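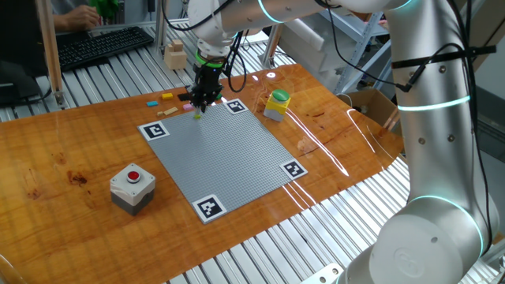
Equipment Planning Gallery: Tabletop Robot Cells

Gutville Technical Institute is preparing its equipment submission for the coming budget year. The submission proposes 4 tabletop robot cells for the automation programs, to be installed in the Clostow Building and shared between the certificate and diploma streams. Departments have been asked to review this page before returning their comments in March.

The proposal replaces the single shared cell on which students are now scheduled in groups of 8. Under the present timetable a group receives 45 minutes at the equipment, and a good part of that time goes to setting up and clearing away. The planning office has accordingly costed each cell as a complete station, with the arm, gripper, work surface, controls, cabling and spare parts entered on one line. Earlier submissions listed the arm alone, and the remaining items were later charged to departmental operating funds.

Two suppliers, Drorine and Hoshino, have been invited to quote. Both have received the same list of requirements and will be assessed on purchase price, delivery, training for teaching staff and the cost of service over 7 years. Quotations are to show freight and installation separately. Optional software is to be priced by the year so that departments can see the continuing charge.
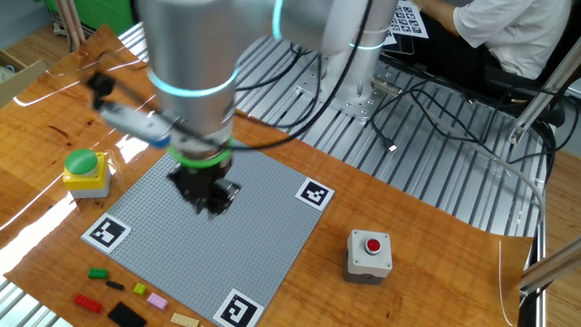 Gripper over a studded baseplate. Fiducial markers are fixed to the plate, and the two push-button units stand on the table to either side.

Bricks and baseplates are treated as consumables in the submission. They are inexpensive, but pieces are lost or worn over a teaching year, and each department should carry a modest allowance for replacements. Printed markers may be produced in-house and need no separate line.

Work surfaces require more attention. The institute's preference is for a rigid metal platform with slots, which allows mounting plates and uprights to be moved when an exercise changes. Wooden tops may be added where a smooth working area is wanted. Departments requesting a different arrangement should include a sketch with dimensions, and should confirm that the floor area allows a seated operator and clear access to the aisle.

Cable management has been added to the list of requirements this year. Each supplier is to state the cable lengths provided, the method of fastening along the arm and the price of a replacement set.

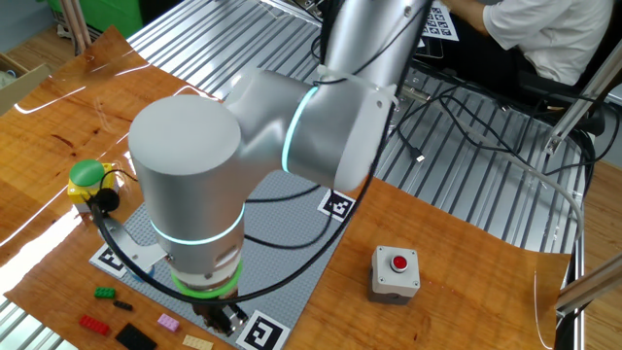

Can a department purchase the arm this year and defer the gripper and other accessories to the next budget?
Staged purchases are permitted where the department can show that the cell will be usable for teaching in its first year. The full cost must still appear in the current submission, with the deferred items marked, so that the second stage is not treated as a new request.

Comments should be sent to the planning office through the department head. Requests for additional cells will be held for the following budget year. Room bookings in the Clostow Building will open once the supplier has been selected and delivery dates are confirmed in writing.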